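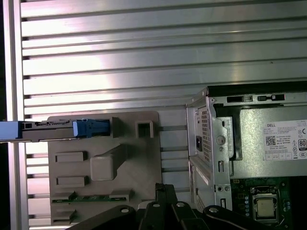
The work cell at the Tultari open day, with the gripper in front of the grey plate and the open Dell.

On Tuesday I went to the open day of Tultari, a small automation workshop in Stustau. I had wanted to go already in June, but then all 69 places were gone before I finished filling in the form. This time I wrote to them the same evening the invitation came.

The tram to Stustau takes long, so I missed the welcome speech and came directly to the demonstration. The subject was taking computers apart and putting parts back, work which I did myself by hand for five years in a repair shop. Maybe that is why I stood there longer than the other visitors.

I liked the grey plate the most. It is mounted on the aluminium wall and holds a drive tray with a bright blue latch, and lower down a long green strip that looks like a memory module, between two clips. Next to it is the desktop computer with its side open, so you can see the power supply and the processor in its socket. For my hands a latch like this is nothing. For two black fingers it is a serious job, and the engineer told us they had made 367 attempts with the tray before they were willing to show it to guests.

I asked her if the fingers can feel how hard they press. Her answer was long and I understood maybe half of it, but she was very patient with me and drew a small picture on the back of my ticket. I have kept it.

Afterwards there was tea and a poppy seed cake in the corridor. The next open day will be at Sikusden, their bigger hall, and I have already put my name on the list.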